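Equipment budget for the next collection round

The April numbers are closed, so I can write up what we are asking for. Jidmont gave us a ceiling of 3,000 for the wiping and clearing tasks, consumables included, and Emilian Sima wants the line items before he signs anything.

Tracking

The controllers stay. We looked at optical tracking from Finell and the quote used up the ceiling before a single cable was added. What does need money is everything that holds a controller to a hand: straps, mounts, forearm bands. I have put in 6 spare sets. Lerato Mabuza thinks that is too many. She may be right, but straps wear out faster than electronics and I would like to stop borrowing from the other bench.

Cables are a separate line. We need longer ones with angled connectors, plus clips for the table edge.

Props

Props are cheap individually and get forgotten in every plan I have read, including my own last one. The scrap-clearing task uses a small raised board, a squeegee, a clear plastic box and torn light blue paper. I want 4 complete kits, all bought in one order — the same model of squeegee tends to come back in another green three months later, and then the recordings do not match.
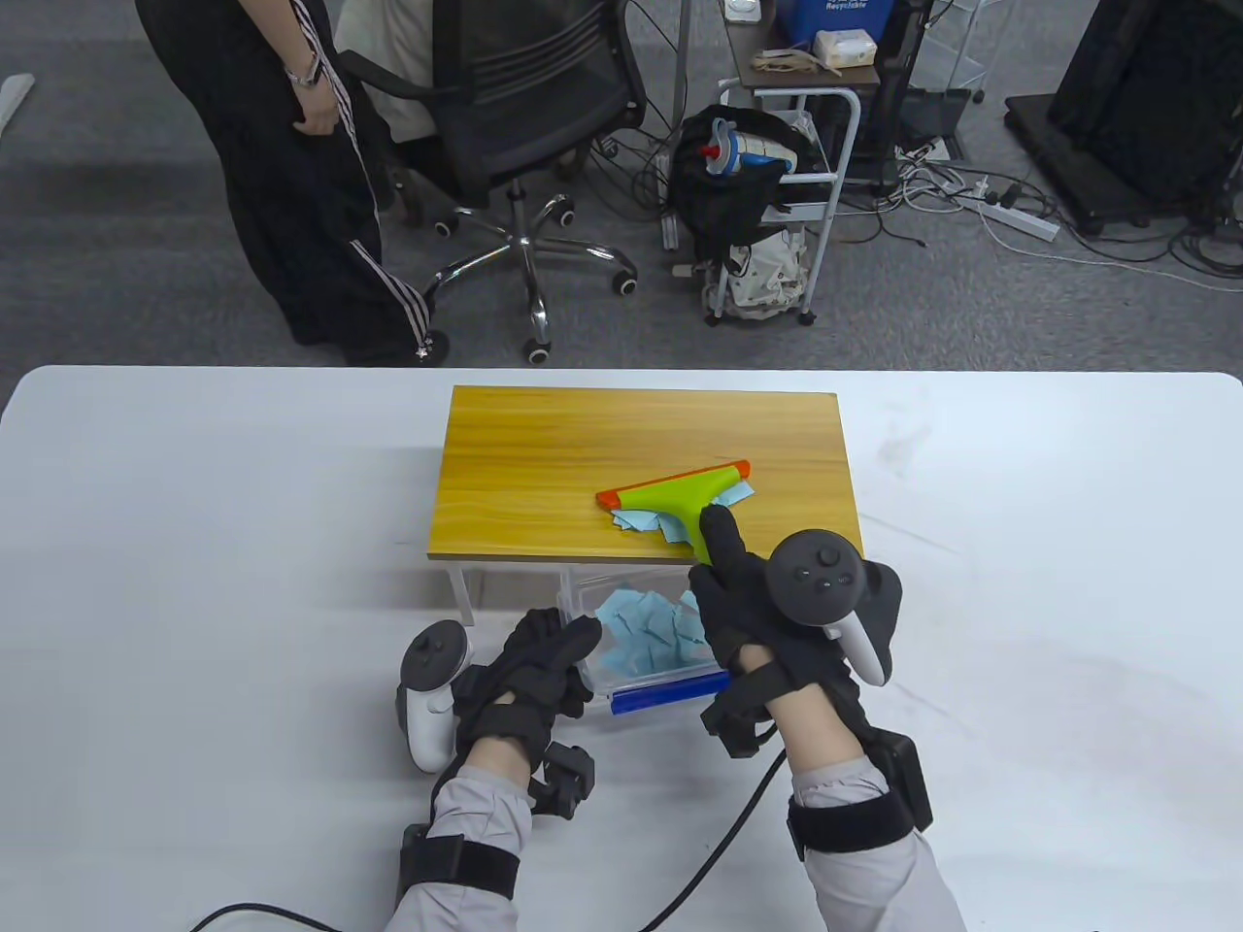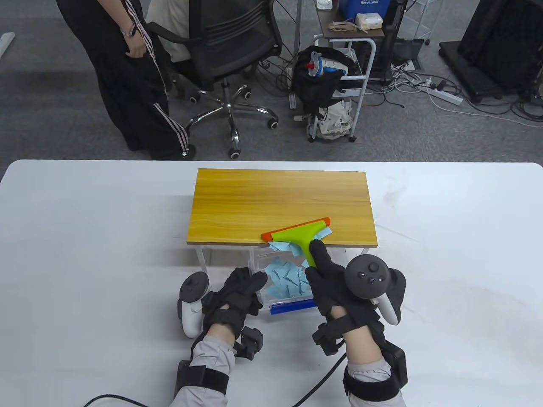 Same task, with the box to the left of the board:

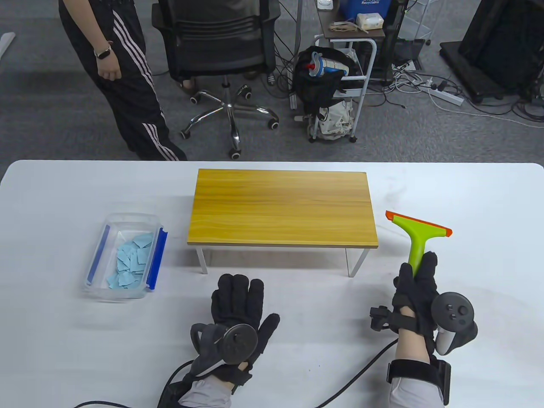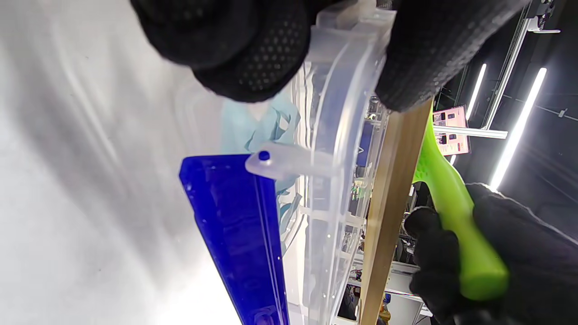

Gloves and paper

Black knit gloves, up to 93 pairs for the full round. Silvia Beneš worked that out from the shift plan and I have not found a fault in it. Two sizes, weighted toward the smaller one. Paper comes out of the general office budget, and the tearing is done by hand.

Still open

Ctibor Sýkora is waiting for a delivery date from Devadiga on the mounts. If it slips, we order the props first and hold the rest.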